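3. Delegated Enforcement and the Permit Backlog

3.1 Background to the state program

The federal statute allows a state to run its own discharge permit program once its rules are found to be at least as strict as the national ones. Approval moves the daily work of permitting to the state but leaves the federal agency with the power to object to single permits and, in serious cases, to take the program back. Most of the earlier literature treats this second power as the main source of federal influence. Our reading of the Isholm basin records suggests that the first power, used quietly and at the draft stage, had more effect on what permit holders were asked to do.

The basin drains farmland in its upper reaches and a belt of light industry closer to the mouth. Two sewage utilities, Harer and Drotent, hold the largest permits. The remaining permits belong to food processors, metal finishers, gravel pits and a number of small package plants serving rural subdivisions. All of them fall under the same state office, which had six permit writers on staff for the whole of the study period.

A permit runs for a fixed term. If the holder applies for renewal on time and the office does not act before the term ends, the old permit stays in force under the same limits. This practice, known as administrative continuance, protects the holder from a lapse it did not cause. It also means that limits written under older water quality standards can remain in place long after the standards have changed.
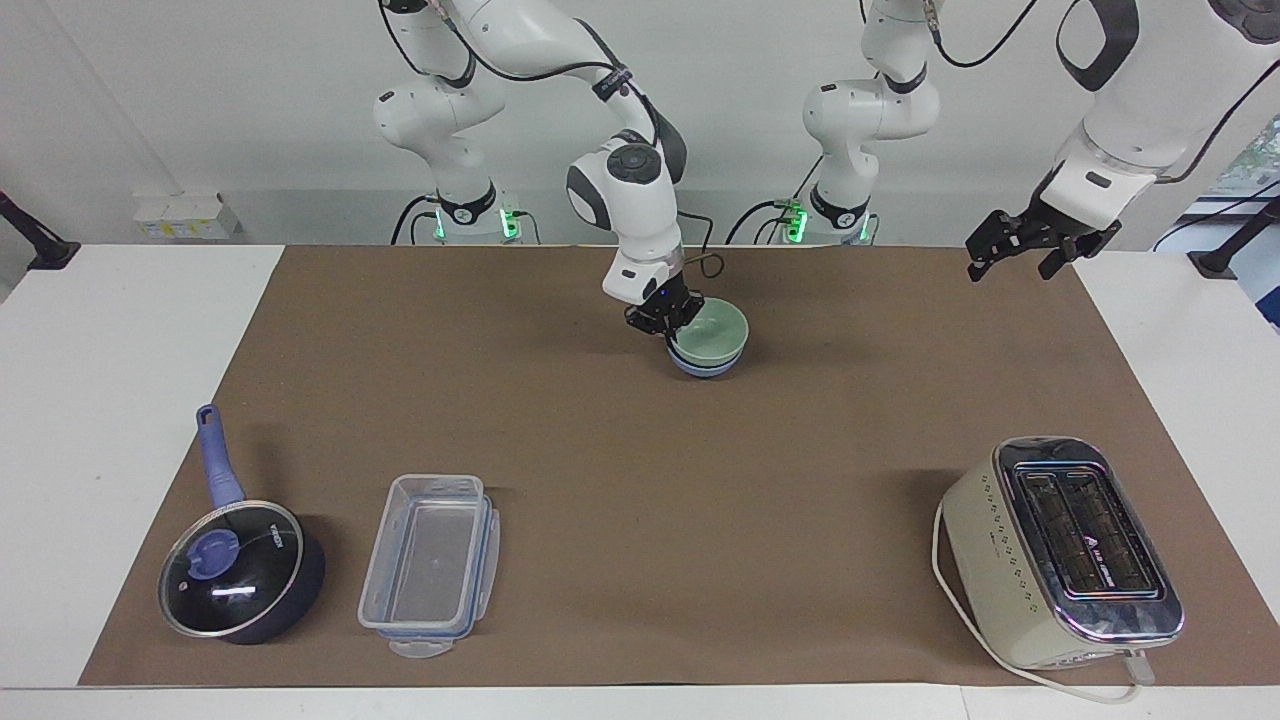
The length of continuance varied widely across the basin. Small permits with simple limits were often renewed within a season. Permits that needed a new mixing study, or that discharged to a stream listed as impaired, tended to wait. The Drotent permit was continued for 774 days beyond its term, during which the utility kept reporting against a phosphorus limit the state had already decided was too weak. Neither the utility nor the office broke any rule in that time. The monthly reports show steady compliance, and a reader who looked only at compliance rates would conclude that the program was working well.

3.2 Records and coding

We obtained the full permit file for every discharger in the basin under the state public records law. The files hold applications, draft and final permits, fact sheets, comment letters, inspection reports and notices of violation. Many of the older documents exist only as scans, and some inspection reports were filled out by hand. In total, 3222 documents were read and coded.

Each document was placed in one of four classes: a request, a decision, a report of conditions, or a response to another party. Letters that did more than one of these things were coded by their opening purpose. Two coders worked on separate parts of the set and then exchanged a shared portion to check agreement. Where they differed, the document was read again by both, and a single code was settled on before any further analysis took place. Meetings and telephone calls could be studied only where a written note was placed in the file — a limit that applies to most work of this kind.
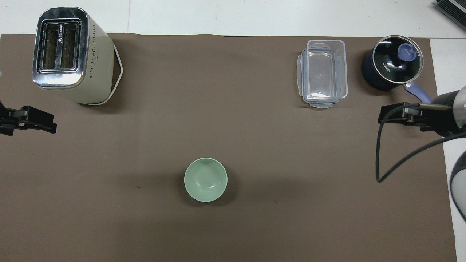 Figure 3. Work surface covered with brown paper, with a toaster and a clear plastic storage container.

Following the approach set out in the Wieczorek review of delegated programs, we separated formal enforcement from informal contact. Formal enforcement covers notices, orders and penalties. Informal contact covers warning letters, calls recorded in the file and site visits that ended without a finding. The Wieczorek review found that states with large backlogs leaned on informal contact, and the Isholm basin fits that pattern.

3.3 Findings on federal comment

The federal regional office commented on drafts for the major permits and for a small share of the others. Its letters were short. Most asked the state to explain how a limit had been derived or to add a monitoring condition. Formal objections were rare, and each was withdrawn after the draft was changed. In the Harer file, a single paragraph of federal comment led to weekly sampling in place of monthly sampling, a compliance schedule for ammonia, and a new outfall survey extending 1000 feet downstream.

Changes of this kind do not appear in the enforcement counts on which program reviews usually depend. They appear only when a draft is laid beside the final permit. We therefore compared the two versions line by line wherever both had been kept. Where a federal letter was on file, the final permit was more likely to add a monitoring duty than to lower a numeric limit. State staff seem to have treated monitoring as the less costly concession, as it seldom required the holder to build anything and seldom drew a hearing request.

Public comment followed a different course. Residents wrote mainly about odor, fish kills and truck traffic, and the office answered that the last of these lay outside its authority. Comments on fish kills were passed to the inspection unit, and several led to a site visit. We found no case in which a resident's letter alone changed a limit, although two were cited in fact sheets as grounds for keeping a condition that the permit holder had asked to remove.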